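# Draninwood talk, speaker notes (rev. 2)

Slot is 33 minutes including questions. Nneka Chukwu chairs. Start on the gauge slide, skip the bio.

**Slide 1: Gauge.** Gauge is stitches and rows per unit length, measured after washing. Say "after washing" twice. Most sizing complaints sent to Prulten trace back to a swatch measured straight off the needles.

**Slide 2: Stranded color.** Two yarns per row, the idle one carried behind. Floats longer than an inch catch on fingers and rings. Define float before using it. Stranded fabric pulls in across the width, so the swatch must use the same color pattern as the piece.
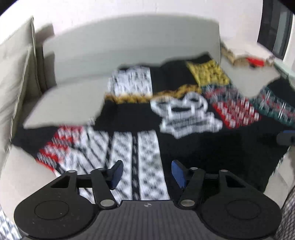

**Slide 3: Joining panels.** Mattress stitch for side edges, three-needle bind-off for live stitches. Row counts must match on both edges. The Zwahlen chart has 131 rows on the left panel and 191 on the right; the right panel is worked at a finer gauge, and the finished lengths agree. Pause here, people will want to check the math.

**Slide 4: Blocking.** Wet block wool, pin to size, leave until dry. Acrylic does not hold a wet block. Steam will set it but can flatten the fabric for good. Pass the Uvel samples down the left aisle first.

**Slide 5: Yarn weight labels.** Cut this one if past the 25-minute mark. Otherwise: yardage per ounce is a better guide than the name on the band.

Questions. If asked about superwash, refer to the April handout, page 2.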